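Tamuno garden pack: worth the money for a beginner, or should I hold out?

Posted in: Home robots and kits > Software and simulators

Hi all, first time asking anything on here so be gentle! I've had my Esier arm since last July (the small one, bolted to a little wheeled base) and I've been teaching it to pick things up in the kitchen, with mixed results and one broken mug. What I'd really like is for it to potter about in the garden and fetch things, pegs and plant pots and so on. My back isn't what it was and I've got a long garden.

Everyone keeps telling me to practise in a simulator first so I don't wreck the thing, and the one that comes up again and again is Tamuno. The basic version is free and I've had a play with it, and it's fine, but it only gives you indoor rooms. The garden pack is an extra 100 pounds for the year, and for that you get a set of outdoor places plus a load of objects to drop into them. I've been messing about with the trial for a few evenings now and I can't make my mind up.

Things I like: it runs on my laptop, which is six years old and sounds like a hairdryer. The gardens load quickly. You can put one object out on the grass and just work on getting the arm to it, without all the clutter you get in the kitchen rooms, and I find that a lot easier on the brain. I've been doing the basket task over and over.
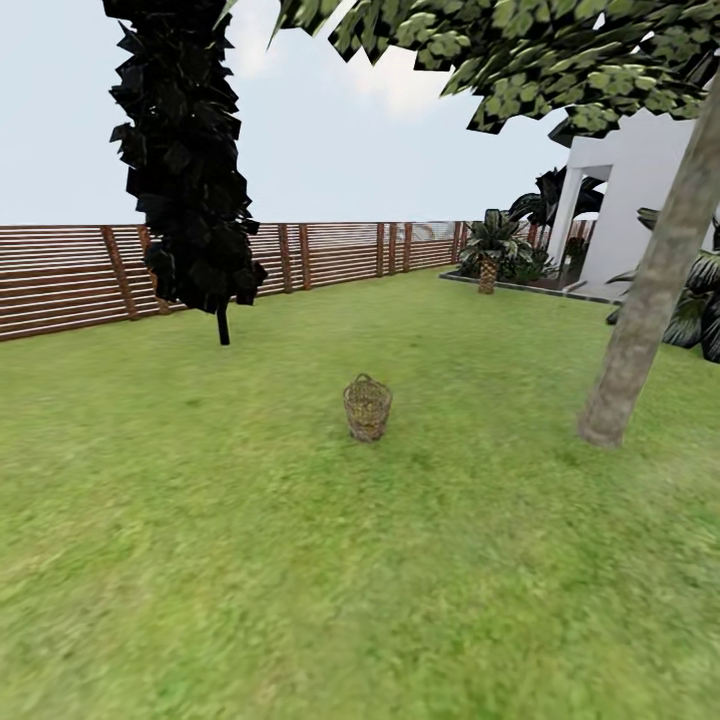
Where I come unstuck is the handle. My arm will get to the basket nearly every time, and then it either nudges the side or closes on thin air next to the handle. I've tried slowing it down, I've tried coming in from straight above, I've tried a bigger opening on the gripper. Last night I left it running 18 goes while I had my tea and it managed four. In the kitchen rooms it picks up a box no bother at all, so I don't think I've set the arm up wrong (but I might have!).

So I suppose it's two things I'm asking. Is the pack worth paying for, if you've had it a while? And does practice in there carry over to a real garden, or will I be starting from scratch when I take the arm outside? My trial has 11 days left on it so I've got a bit of time to decide.

Thanks in advance, and sorry it's long.
Maureen_in_the_shed

3 replies

Virgil Munteanu
Member, 976 posts

Hello Maureen, and welcome. I've paid for the garden pack two years running so you can guess which way I lean, but let me give you the moans as well.

Your handle trouble first. I had exactly the same with mine and I spent a good fortnight blaming the arm. Go into the object settings and look for the one called contact shape. On a lot of the objects it's set to "simple", and that means the arm is bumping against a sort of invisible tub that's wrapped round the whole thing, handle and all. Your gripper can't close on the handle because as far as the program is concerned there's no gap under it. Change it to "detailed", save, and reload the garden (it won't take until you reload, and it doesn't tell you so, which drove me up the wall). It'll run a bit slower. On an old laptop I'd shut everything else down first.

If that doesn't do it, turn your gripper so the fingers close across the handle. Mine was lined up along it for ages and I never noticed, since I always watched from the same side. Swing the view round and have a look from above before each go.

Does it carry over? Partly. Getting to the thing, yes, I was really pleased with that, mine drove up to a bucket on the lawn first time out and I did a little dance! Picking it up was another matter. The ground in the pack is dead flat and my lawn is all lumps where the moles have been, so the base sits at a tilt and the arm comes in a couple of inches off. There's a bumpy ground slider but it's rather well hidden under "world", and I'd put it up to a third or so and leave it there once you've got the easy version working.

The light is the other one. Practise at different times of day. The trial lets you change the sun, and my arm was lovely at noon and hopeless at five o'clock until I did.

Worth the money? For me, yes, but I'm on it most evenings. If you only want to do one job and you've got the patience, get the handle sorted in the trial and see how you feel at the end. They do email you an offer when it runs out, or they did me.

One proper grumble: the support is slow. I've waited over a week for a reply that told me to reinstall. You'll get more sense out of people on here.

hedgerow_pete
Member

don't bother with it, get the Hundico one. my brother in law has it and it's free

Jhonatan Escobar
Member

Just to add to the above, I've used both. The Hundico one is free for the first garden only, and you can't bring an Esier arm into it without converting the file yourself, and I wouldn't wish that on a beginner. I gave up halfway. If you had a Presumero arm it'd be a different story, they're supported straight away.

Virgil is right about the contact shape. I'd only say don't set it to detailed on everything in the garden, just on the thing you're picking up. I did the trees as well the first time and my machine more or less lay down and died.

Also check the weight of the basket. Some of the objects come in far too light, so the lightest touch sends them skating off across the grass and you think you've missed. Weigh something similar on the kitchen scales and type that number in. I did that with a watering can and went from hardly ever getting it to getting it most of the time, without touching anything on the arm side.

On carrying over to the real thing, I'd start outside with something soft that you don't mind being dropped. Keep your hand near the stop button and pick a day with no wind, a light basket will blow about and the arm won't know what to make of it. I'd also do the first few goes on the patio if you have one, then move on to the grass.

I pay monthly myself. It comes out dearer over the year but I drop it in winter when I'm not outside. The monthly price isn't on the main page, you have to click through as if you're buying the yearly one and then it offers you the choice.

Maureen_in_the_shed

Oh you are stars, both of you. Found the contact shape setting and it was on simple! Changed it and I've had three good lifts out of five so far, and one where it flung the basket at the fence. Going to weigh my own basket in the morning and try the monthly when the trial runs out. Pete, thank you too, but I think I'll stick with what I've got for now.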